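I have been wrong about grippers before

Every gripper review I read before buying one had the same graph in it. Grip force on one side, price on the other, and a dot in the top corner for whoever was paying for the article. I'm not immune. I bought the Nurka partly on the strength of that dot, and I've spent the month of September trying to decide whether I'd have noticed the difference without it.

Some background for anyone who came in through a search. I'm comparing two sets of fingers on the same arm, same controller, same table. The first set is the Nurka pair, which is sold as adaptive. The second is a plain parallel set from Cavau that costs 67 dollars and comes in a bag with no manual. The controller is a Prureck, and I'll get to my problems with the Prureck.

The claim I wanted to check is the one on the Nurka sales page, that the fingers "handle household objects without tuning." Household objects is a big category. The demo video uses a sponge, a tennis ball and a cardboard box, and if those were the only things in my house I'd be delighted.

So I picked things I thought would be annoying. Plastic fruit, because it's hard and shiny and the real stuff goes bad halfway through a week of testing. A desk lamp, because a lamp has a base you can't get your fingers around, a neck that bends when you touch it, and a cord that goes wherever it likes.
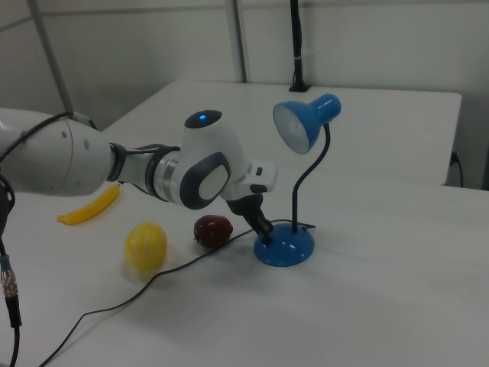 4 min read

The lamp was where I learned the most, and most of it was about the Prureck. Coming down at an angle toward the base, fingers first, the arm is supposed to slow as it gets close. It does slow. It also hunts, a tiny side to side wobble that I couldn't get rid of at any speed I'd be willing to wait for. With the Nurka fingers the wobble gets soaked up when they touch, because they give a little. With the Cavau fingers it turns into a tapping noise and the lamp walks across the table.

You could read that as a win for Nurka. I did, for a day. Then I lowered one gain setting on the controller, a setting the quick start guide tells you to leave alone, and the wobble mostly went away. After that the Cavau fingers behaved much better on the lamp base. They still slipped on the flared rim if I came in too high, but so did the expensive ones.

That bothers me about comparisons in general, mine included. If I had stopped before touching the gain, this post would say the adaptive fingers are worth the money, and I'd have had numbers to back it up.

I do have numbers. I ran 100 picks with each set, all on the fruit, all after the gain change. The Nurka fingers dropped 3. The Cavau fingers also dropped 3. I'm not going to pretend that settles anything, and I'd be suspicious of anyone who did a run this small and drew a bar chart from it. The banana was the hardest piece for both sets, usually when it was lying at an angle to the fingers and I was too lazy to rotate the wrist properly. The apple was easy every time. I'd leave it out of the next round, except that it makes the totals look nice, and now I understand why the sponge is in the demo video.

The cord is the thing I haven't solved with either one. A finger that closes on the base can catch the cord too, and neither gripper has any way of telling me. The motor current goes up the same amount. I've tried watching the camera feed for it, and a thin black cord next to dark fingers is about as bad a case as you could ask for. Nurka support suggested I tape the cord down. Sure. I could also tape the fruit to the fingers.

I looked at the Radulović tactile pads, which are supposed to tell you where on the finger the contact is. They might be the answer. They also cost more than the arm's last repair, and their page has that graph on it, with the dot.

For now the Cavau set is going back on the arm and staying there. The Nurka fingers are nicer to use if you haven't tuned your controller, and plenty of people never will, so I won't tell anyone they were robbed. I'd only ask that you try the gain setting first. Write down the old value before you change it. I didn't, and the factory reset on the Prureck wipes your tool offsets along with everything else, so that was one evening gone.

Next I want to repeat the fruit picks with the wobble put back in on purpose, to see how much of the price difference it accounts for. If you've run these fingers on a different controller, I'd like to hear about it in the comments, especially if you got a result that makes mine look silly.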